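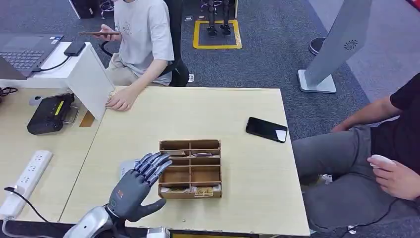
The four-fingered contender (plus thumb) at the organizer box.

Hand Trials, Round Two
Photos and grumbling by Dilruba Wanigasekara
5 February 2023

We spent most of January deciding which hand to keep on the silver arms. The candidates were the Postine, which has fingers, and the Trondinstead two-jaw, which has opinions. Asanka Talukder ran the controller and I kept the score sheet, a job that mostly involves writing "dropped" in neat handwriting.

The task sounds like nothing: take a flat packet out of one compartment, put it in another. Any five-year-old would be bored by the third go. Each hand got 100 tries. The Postine managed 80 and the two-jaw managed 30, though Asanka would like it known that 13 of its failures came before he found the right force setting.

Flat packets are the hard part. A jaw wants something to close on, and a packet lying on the bottom of a slot offers it very little. Fingers can get under an edge and drag. It's slow - painfully slow, if you're the one with the score sheet - but it gets there.

The slot dividers were a nuisance to both. We're keeping the box anyway, as we'd already written the test around it.

Round three is cables. Asanka is looking forward to it. I have asked for a bigger score sheet.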